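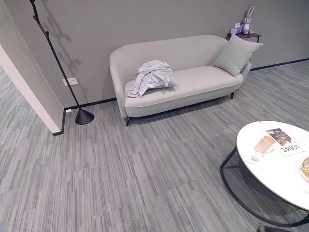 Tõnu Rätsep objects that the head tilt should be fixed before anything in the room is touched, and that the earlier revision of this guide had the two the wrong way round. The order below follows his comment. If you built the Gudard base from the earlier revision, repeat this section from step 1.

13. First cloth pickup from a seat

This section assumes that the base drives under manual control, that both arms have been homed, and that the Kuo head unit is bolted to the neck plate and powered. The task is to locate a piece of clothing on a sofa, grip it, and lift it clear of the cushion.

13.1 Setting the head

1. Drive the base to face the sofa. Stop with the front bumper 60 cm from the seat edge.
2. Loosen the tilt clamp on the neck plate by hand. Do not use a wrench on the clamp knob. The insert is printed and will crack.
3. Tilt the head down until the live view shows the seat cushion, the floor in front of it, and part of the wall behind. The backrest should sit in the upper middle of the view.
4. Tighten the clamp and run the tilt calibration from the Korine menu.
5. Write down the tilt value. You will need it again if the head is removed for transport.

Note: A sofa standing at a slight angle to the wall is fine. The seat finder fits a line to the front edge of the cushion and does not use the wall. Piping along that edge helps the fit.

Note: Gray upholstery against a gray wall gives a weak outline at the backrest. If the finder loses the sofa, raise the edge sensitivity by 2 steps and run it again. Higher settings pick up the streaks in patterned carpet tile and report edges on the floor.

13.2 Marking keep-out zones

Keep-out zones are drawn on the floor map, one for each object the base or the arms must not reach.

1. Open the floor map and select Zones.
2. Draw a zone over each floor lamp. Include the full sweep of a curved pole as well as the base. The bumper sensor sits low and will not detect a pole that leans out above it.
3. Draw a zone over each coffee table. Follow the outline of the top. On a table with a tubular frame, the lidar sees the legs only and will treat the space under the top as open.
4. Draw a zone over any shelf or side table behind the sofa. Set its height limit to "all".
5. Save the map and restart Korine. Zones do not take effect until restart.

CAUTION: Cups and other small items on a coffee table are within reach of the right arm when the base turns in place. The table zone stops the base from entering. It does not stop the elbow. Set the arm to the folded pose before every turn.

13.3 Choosing the grip point

1. Lay one garment on the seat. It should be bunched, with folds standing up from the cushion. Do not spread it flat for the first trials.
2. Select Cloth in the target list and wait for the outline to settle.
3. Check that the outline covers the garment only. Throw pillows close in color to the upholstery are sometimes joined to it. Tap the pillow and select Exclude.
4. Place the grip point on a raised fold near the middle. Avoid a sleeve or any other end that trails over the front of the cushion. The fingers close short there and may catch the piping.
5. Set grip force to Low.
6. Press Lift. Keep one hand on the stop switch until the arm is still.

Note: Pale cloth under a window can wash out. Lower the exposure by one step before changing anything else.

CAUTION: Soft toys are classed as cloth in the current target list. Exclude them in the same way as pillows, even when they are outside the reach of the arm.

13.4 If the lift fails

Fingers close on nothing: the grip point is too low. Move it up the fold and repeat.

Cushion lifts with the garment: grip depth is too great. Reduce it in the Flukero gripper settings and check the fingertip pads for wear.

Arm stops halfway with code 2: the wrist has met a zone. Review the shelf zone first, then move the base back and repeat step 1 of 13.1.

Outline jumps between frames: retighten the tilt clamp and recalibrate.

Log each failed lift with the tilt value, the grip point, and the code. Signe Norðdahl keeps the shared log for the workshop. Send entries to her before changing the default settings.

Revised December 28, 2019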